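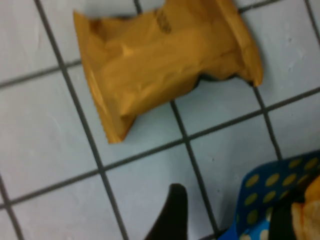

Section 2: Before You Buy

Edby Floor Pickup Arm – Planning and Set-Up Guide
Revised Apr 19, 2024
Print this section | E-mail this section
Shares: 211 | Comments: 2

Read this section before signing anything. Section 3 covers unpacking, by which point your money is gone.

1. List what actually lands on your floor. Crinkly wrappers, cardboard boxes and small flat things are different jobs, and the arm charges you in time for each. Write down the worst item first.

2. Price the whole station. The arm and gripper come to $2,429. The Rotside mounting base is another $574 and does not appear on the first page of the quote, where you might have looked for it.

NOTE: The Mac Carthaigh base also fits. Its bolts do not. Order the adapter plate with it.

3. Set aside money for spare fingertips. They are listed as consumables, and the arm takes the word seriously.

4. Measure the floor area you want covered, then mark it with tape. Keep the arm's full reach inside the tape – plus room for a person to walk by without ducking.

5. Run a trial with your own clutter. Bring a soft bag, a crumpled wrapper, a carton and something thin and square. 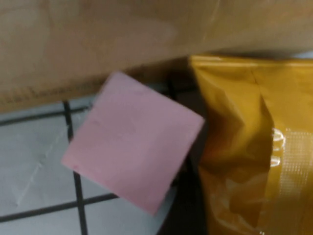
Put the large items close to the small ones for at least part of the trial. Any arm looks brilliant with a single block in the middle of a bare floor, and sales demos are very fond of that block. Write down every missed grab, including the ones the sales rep calls "warm-ups."

CAUTION: Keep hands and feet outside the tape while the arm is powered. The stop button must be within reach of whoever is running the trial.

6. Decide who will own the upkeep, and put those hours in the budget. "Everyone" is not an accepted entry on the Zarano service form.

7. Send the finished worksheet to Roland Dobson in Planning. Quotes requested in October ship after the yearly price change, so send it sooner if you can.

Continue to Section 3: Unpacking and Mounting.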